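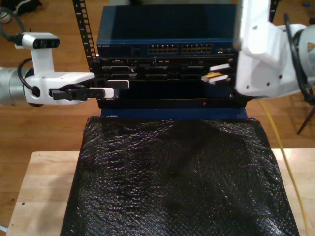
Photo: Chelsea Bellamy for Camora

Print this page | E-mail this story
Shares 57 | Comments 24

The closet behind the copier
By Jade Wainwright
2025-04-04

Every small office has one. A door that sticks, a fan noise, a rack with more cords than anyone can explain. At Grasteo, a mail-order tea firm, it got opened up in December when the phones quit for the second time in a month. What followed was a cleanup that took four evenings and a lot of sandwiches.

First rule, and they broke it right away: take pictures before you pull anything. They had 463 feet of spare cable in a bin and no idea which run went to the front desk. Somebody had written "do not unplug" on three different cords. Two of them went nowhere.

Then the hardware. A Netgear switch, dark blue, the sort of box you buy once and forget about. Under it a black chassis full of slots and cards, which is the part people get nervous about. Fair enough. Cards like that go in straight or they don't go in. If you feel it fight you, stop, back it out, look at the slot. Don't lean on it. Check the manual for what can be swapped with the power on, because plenty can't.

Padding helps too. Bubble wrap, an old mat, anything between metal and a nice table.

Labels next. Both ends of every cord, same number, big printing. Handwriting is fine if its yours and you're staying. Color helps more than you'd think — yellow for the desks, say, and something else for the phones — but only if you write the color code down and tape it inside the door. Grasteo kept theirs in an e-mail. Guess how that went.

And look at the plugs. Clear plastic RJ45 ends let you see in to the wires, so use that. The little clip is the first thing to go, usually when a cord gets yanked back through a tangle. The molded boot at the base takes the bending, and the ribs on it are there for strain relief. Cheap cords skip it. Spend the extra dollar.
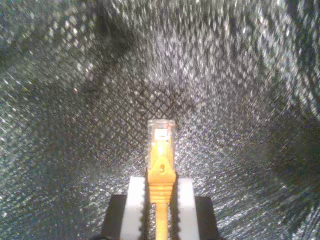 Chelsea Bellamy would go further and throw out any cord with a broken clip the same day, no box of maybes, becuase the maybes always end up back in the rack. She keeps a trash can by the door for it.

Grasteo's bin is down to one layer now. The phones work. The door still sticks.

E-mail this story | Print this page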